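3.2 Rules for the operator at the table

I wrote the first version of our collection rules in one afternoon, and I'll admit it was way too long. Sosina Lemma cut it down to 10 rules that fit on a single sheet, and those are the ones we use at Brerar now. Rule 4 gets the most pushback: keep both marker blocks turned so that at least one printed face stays in view (see the second photo).

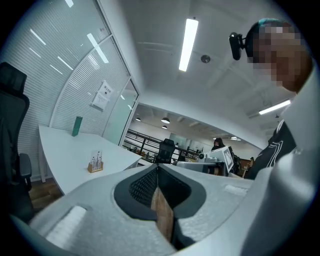
Figure 3. Handling a wooden block, gripper view. Photo: A. Gudeta / Brerar.

People hate rule 4 at first, and I get it. Your wrists want to roll inward when you pinch something small, and you have to unlearn that. We went through 2,000 takes from September and kept 1,629 of them. Most of the ones we threw out broke rule 4 or rule 7 (one object on the table at a time - no exceptions, even for "quick" tasks). 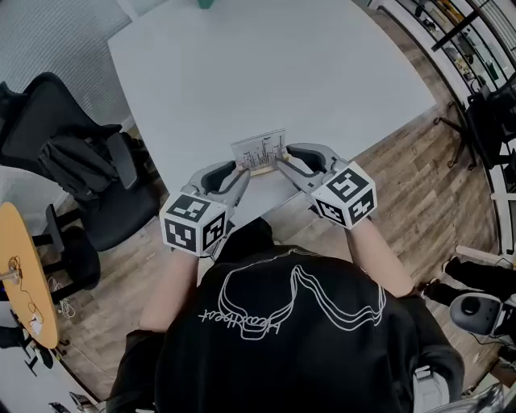

Rule 8 is about pace. I used to tell operators to work slowly, but slow means something different to everybody, so the sheet now says to close the jaws, wait one breath, and only then lift. It sounds fussy! Still, Amanuel Gudeta and I both label faster when that little pause is there, and we disagree less about where a grasp starts. The Trokden sheet leaves pace out, and I'd love to see it added.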